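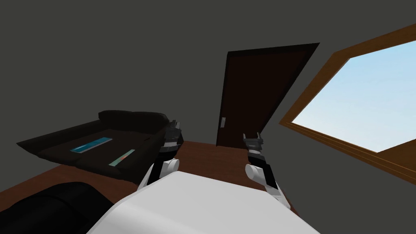

About Gestlow

Gestlow is a facilities service company. We clean, check and reset furnished rental apartments and small offices between occupants. We started with one van and a key cabinet, and today we look after 351 units for owners and property managers.

Since June 2019 part of that work has been done by robots. Our two-armed machines handle the plain, repeated jobs in a unit: opening up, going from room to room, moving light items off seats and putting them where they belong. Every routine is rehearsed in simulation before a machine is sent to a customer's door. We keep a library of simulated rooms for this, with doors, windows and furniture set out in different ways, and the staff who know the real units help decide what goes into them.

What changed for our staff

The company had 18 room attendants when the first machine arrived. All of them were offered training, and no position was cut. Attendants used to work alone on a fixed list of units. They now work in pairs with one machine between them, and the pair decides which tasks to hand over and which to keep. Beds, bathrooms and kitchens are still done by hand.

Some things got harder. The first winter brought more waiting than anyone liked -- a machine that stopped in a hallway could hold up a whole building. Attendants asked for the right to send a machine back to the van without calling the office first, and that is now the rule. They also asked for paid time to write up faults, and they have it at the end of each shift.

Pay is set by training level and no longer by the number of rooms finished.
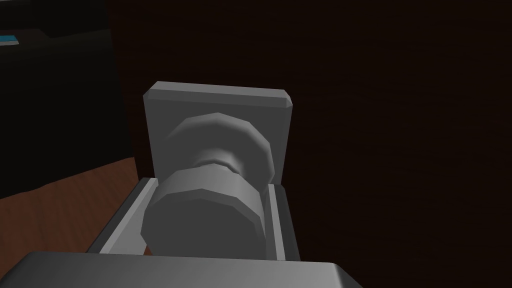 Door hardware takes up more of our practice time than any other subject. A person arriving at a unit turns the knob without thinking about it, but a gripper has to line up with it first. In simulation we can run the same reach again and again, with two parallel fingers on either side of a faceted gray knob and its square plate behind, and change the approach a little each time. Attendants review the runs with our technicians and mark the ones they would not want repeated in an occupied building. We have logged 1,594 reviewed runs so far. Two of our present technicians began as attendants and moved over through this work.

Our tools

Scheduling runs on Pudora, our own job board. It shows each pair the day's units, the tasks assigned to the machine and any notes left by the last crew. Zastitz is the name of our training program. It takes 7 weeks, is paid at the full rate and is open to anyone on staff, including office employees.

Where we are

Our office and workshop are in the Kandasamy Building, on the ground floor next to the loading entrance. Owners who want to discuss service for a unit can visit by appointment. Applicants for attendant jobs do not need any experience with machines.

Page last updated 15 January 2021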